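# Notice of Unclaimed Effects

*From the records of the Lirnitz District Office of Effects*

The Office of Effects opens to the public at nine. It holds articles left behind in rented rooms, train compartments, and hospital wards within the district, and it holds them for 124 days. At the end of that period an article passes to public sale, unless a claim has been entered in writing.

In June the Office received a claim from Ms. Carolina Cunha, formerly of Skov Street, concerning Lot 70. The lot was described in the register as "one coat, winter, gray, lady's, with contents of pockets." The claimant stated that the coat had belonged to her mother and had been left at the Hotel Clokier. She did not know in which year.

The Registrar, Mr. Amirhossein Parsa, replied that the regulations required the claimant to name the contents of the pockets. Ms. Cunha wrote back the same week. She listed a tram ticket, a pencil, and a letter. The register listed a tram ticket and a pencil.

Mr. Parsa had served the Office for many years and had refused claims on smaller differences. He refused this one. His letter of refusal was correct in form and bore the seal. It informed the claimant that she might appeal in person on any working day before four o'clock, and that she should bring proof of her relationship to the owner.

She came on the last day permitted. The waiting room had been painted over the winter, and the old railway prints had gone to the basement. A single bench stood across from the door, and she sat there until her number was called.

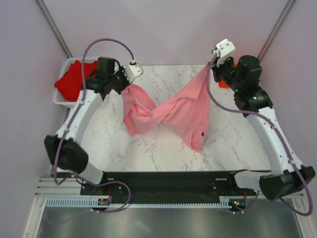 *Pink garment held between two white robot arms, over a marble-patterned tabletop.*

Ms. Cunha presented a birth record and a photograph of her mother standing outside the hotel in the coat. The Registrar examined both. He noted for the record that the documents were in order and that the matter of the letter remained open.

"The regulations do not allow me to release a lot against a false list," he said.

"It isn't false," said Ms. Cunha. "She told me she put it there."

The Registrar asked to whom the letter was addressed. Ms. Cunha said that it was addressed to her. It had never been mailed, and her mother had declined to say what was in it.

Under Article 121, a lot may be examined again in the presence of the claimant, upon payment of a fee. The fee was paid. The coat was brought up from the storeroom by a junior clerk and laid on the counter. Mr. Parsa put on the gloves provided. He emptied the left pocket, which held the ticket, and the right pocket, which held the pencil. He then turned the right pocket out and found that the seam had opened at the bottom.

He felt along the hem. He did this slowly, beginning at the front, and stopped near the back vent.

The Office owns one pair of scissors for such purposes, and its use must be entered in a separate book. The entry for that afternoon reads: "Lot 70. Lining opened, 3 inches. One envelope, sealed. Register amended."

Ms. Cunha signed for the coat, the ticket, the pencil, and the letter, each on its own line. The Registrar advised her that the Office would close at four and that the bench in the waiting room was available until then. She thanked him, carried the coat out over her arm, and sat down with the envelope in her lap.

At four the junior clerk came for the keys. Mr. Parsa told him that the clock in the waiting room was known to run fast, and sent him home.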